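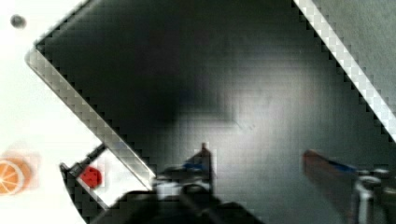

2023-10-26

Dark panel day. I'd been putting this off since June, when the Drundska batch came in and went straight onto the bottom shelf, and I finally ran out of other things to do (well, I ran out of other things I wanted to do, the solvent inventory is still sitting there waiting for me).

The job was cleaning and checking glossy panels before they go back to Stelell. Their note says they'll take returns with "light marks" and refuse anything with "surface damage," and nowhere in the note does it say where one ends and the other starts. So I made up my own rule. If I can feel it with a fingernail, it's damage. If I can only see it when I tilt the thing toward the ceiling light, it's a mark. I wrote that on the inside of the cupboard door so whoever picks this up next uses the same rule, please don't wipe it off.

Black gloss is miserable to inspect! Every lamp in the room shows up in it as a big pale smear, and that smear sits exactly over the bit you want to look at. With the overheads on I missed things I'd already found once. What worked better was overheads off, the desk lamp down low at the far end of the bench, and me walking back and forth like I was looking for a contact lens. Scratches that run toward the lamp still vanish, so turn the panel a quarter and go again. Two passes, every time.

Cleaning notes, mostly so I don't repeat myself next year:

Gredadine, the blue bottle, straight on the cloth. Too much. It dried into rainbow streaks and I spent longer getting those off than I'd spent on the dust.

Gredadine cut one to 6 with distilled water. Much nicer. Wipe in one direction, flip the cloth, wipe across, leave it alone. The leaving it alone part is hard for me.

Plain water and the yellow cloth. Fine for dust, hopeless on fingerprints. Also the yellow cloth has a stitched hem that I don't trust any more, I got a hairline on the test offcut that lines up suspiciously well with it. Moved it to the floor-and-shelves bucket. Use the gray ones with the cut edges.

Don't spray the panel itself. The liquid runs down to the metal edging and sits under it, then creeps back out while you're writing the label. I did this twice on the first one this morning before I caught on.

The edging wants its own wipe anyway. It holds a line of grime right where it meets the black, and a cloth over a fingertip just polishes the top of it. A cotton swab gets in there, then a dry swab after. Corners last.

Got through 6 of them before lunch, which I'm pretty pleased with given the false start. They're on the rack by the window with paper between them, labels on the paper and NOT on the panels -- we still have glue ghosts from the last time. The rest of the batch stays on the bottom shelf for now.

Money stuff, before I lose the slip. The Ozoliņš invoice for new edging came to 1,979, delivery included, and the packing sleeves were another 334 on top. I'd expected the sleeves to be the cheap part. Both went on the workshop account, the slips are in the folder with the bent corner. If Stelell turns any of these down we'll need more edging, so I'd hold off on closing that order.

Things still open:

Ask Stelell for a photo of something they'd reject. Any photo. I asked in June and got the same note sent back to me.

Try the polish on the offcut with the hairline, and only on the offcut. I've got a feeling it'll leave a dull patch, but I'd like to see it before I rule it out.

Buy more swabs, the long ones.

Lamp has started flickering when it's bent all the way down. Probably the cable at the base. I taped it and it behaved for the rest of the afternoon, so it's going on the repair list under the kettle.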